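Paint scraping off a metal bin where it rubs. Repaint it or leave it alone?

tinlow_attic
Posted on a Sunday, 3497 views

Hello everyone, and thank you in advance for reading, I know I go on a bit. I have a big sheet metal bin in the craft room that holds my granddaughters' building blocks. It came to me already painted on part of the inside, and the paint has been coming off along the lower edge for as long as I've had it. I gave it a gentle going-over with a kitchen scrubber and more of it came away than I expected! I'd like it to look decent again, and mostly I'd like to stop finding little flakes. Do I have to strip the entire thing down to the metal, or can I sand the bad edge and paint over? I have half a can of Skornix enamel left from the porch railing and would love to use it up. I don't have a sprayer and my wrists aren't what they were, so brush methods please.

urkness_ridge
894 helpful votes

Oh, I do love a bin rescue. I've done a fair number of these (feed bins, a mailbox, one very ugly planter that my sister still has) and you don't need to strip it all. Paint that's holding tight can stay and makes a perfectly good base. It's the edge that matters. Scrape until nothing more lifts, then sand from the sound paint out onto the bare metal until you can run a fingertip across and hardly feel the step. If you skip that you'll see the old line right through your new coat, and it will start peeling from the same spot.

Before you sand anything, though, please get a lead test kit from the hardware store and swab the old paint. You don't know its age and children are reaching in there. If it comes up positive, stop and call someone who handles lead paint, and keep the bin away from the girls in the meantime. 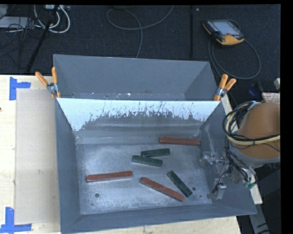

After sanding, wash with dish soap and warm water, rinse, and dry it well. Then wipe the bare areas with denatured alcohol on a clean rag, windows open. Find out whether your metal is galvanized before you buy primer, as oil-based enamel straight onto zinc tends to let go after a while. A bonding primer labeled for galvanized metal covers you either way. Two thin coats of color on top, a day between them, and then leave it alone for a good week before the blocks go back in, even if it feels dry. I've rushed that part and ended up with wooden trucks stuck to the bottom of a toy box, which did not make me popular.

petrauskas_porch

I'd just leave it bare where things rub. Any paint will scrape off again. Wax it maybe.

tinlow_attic

Thank you both! I've bought the test kit and will do that first. I may paint the upper part and wax the floor, and the Skornix can will have to wait for the mailbox.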